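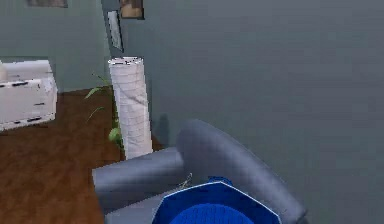 Submitting a short to a small festival when it has already been online?

Posted by Trinidad Soriano

Hi everyone, long-time reader and first-time poster, so please forgive me if this belongs in another section. I finished a short last winter, a quiet little thing with two actors and a lot of rain, and in a burst of excitement I put it up on my own page where anybody could watch it. It got 1,858 views before I took it down in October, and I'd guess half of those were my aunts!

Now I would dearly love to send it to the Remstead festival, which is a bus ride from me and where I've gone to sit in the dark every year since college. Their rules say shorts "should be regional premieres" and must run 20 minutes or less. Mine is well under, so the length is fine. But does being online count as having premiered? And if it does, do I own up to it on the form, or wait to see whether they ask? I've also got a half-finished application for the Gramell shorts weekend, which says nothing at all about premieres, and I don't want to spoil my chances at one by getting into the other first. Any advice is very welcome, and thank you for reading all this.

3 replies

Pangilinan

Hello Trinidad, and congratulations on finishing! I read submissions for a small festival (a different one from yours) for several seasons, so I can tell you how we handled it, though every place has its own habits and you should take Remstead's word over mine.

"Regional premiere" nearly always refers to a public screening in front of an audience in that area. A film that sat on your own page for a few months usually doesn't break that. Some festivals do have a separate line about online availability, often further down the page under eligibility or tucked into the terms you tick at the end, so go back and read the whole thing with a cup of coffee. If there's no such line, I would still write to the programming address and ask. Keep it short. Give the title, the running time, when it was up, when it came down, and ask if it's eligible. They get these emails all the time and they don't hold it against anyone.
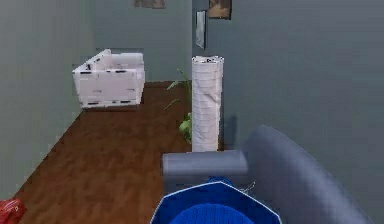
And yes, please do put it on the form. There's generally a box for screening history, and one plain sentence will do: "Previously available on the director's personal page, now offline." We once had to pull a lovely short after the schedule was already at the printer, all over a screening the director had left out, and it was miserable for everybody. If she'd told us in the spring we would have found her a slot in a program that didn't need premieres.

As for Gramell, look at the dates. If it falls after Remstead, send to both and don't lose any sleep. If it comes first, the question is whether the two count as the same region, so ask that in the same email. You can always apply to both and make up your mind when (when!) the invitations come. Just don't accept the first one and then go quiet on the second, please, that is the one thing that does get remembered.

One more small thing while you're filling out forms. Have your stills and your synopsis ready before you start, in a long version and a short one. I can't tell you how many people wrote theirs at midnight in the little box, and you could always tell.

flitemell

dont think online counts. mine was up for a year and it got into two places, no one asked. just send it

Marguerite's Reel

I'd mostly go along with Pangilinan, with one thing to add: check that it really is down everywhere. I took mine off my page and then found that a friend had it on hers, all set to public, with more views than I'd ever had. Search the title in quotation marks, and your own name too. When you upload the screener for the form, put a password on it and make sure the password works on somebody else's computer. My first one didn't, and I only heard about it 7 days after the deadline from a very kind person in the festival office who let me fix it.

Best of luck, and do come back and let us know how it went. I'd love to see the rain one!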